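Student Project Report: The Long Member for Gallidthorpe

Module: Parliament and Memory
Group: Vesna Vasić, Gadisa Fikre, Mihret Moges
Supervisor: Omid Ghaffari

1. Aim

Our project looked at how a backbencher's career is remembered in the place that elected him. We chose Cristian Grajales, who sat for Gallidthorpe for 29 years and never held a ministry. He left a short memoir, Letters from Holow, and a large set of constituency papers.

2. Sources

The papers are kept at the Hornholm reading room. The catalogue lists 1249 items, mostly letters about housing, buses and pensions. We read the 51 files that cover his first two terms and set them against the memoir. Mihret also recorded interviews with 5 former party members.

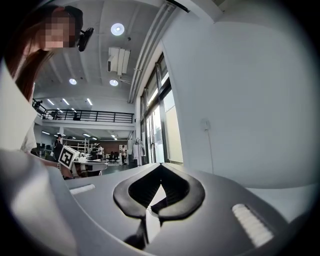

Figure 1. Person in a dark cap, leaning over.

3. Findings

The memoir gives three chapters to the Weldu dam debate, in which Grajales voted against his own party. The letters hardly mention it. Most people wrote to him about repairs and late payments, and he answered nearly all of them by hand.

The interviews were closer to the letters. Two members had forgotten the dam vote altogether – one of them had seconded the motion to censure him for it.

4. Limits

We did not reach the later files, and the papers from September of his second year are missing. Gadisa has written to Hornholm to ask about them.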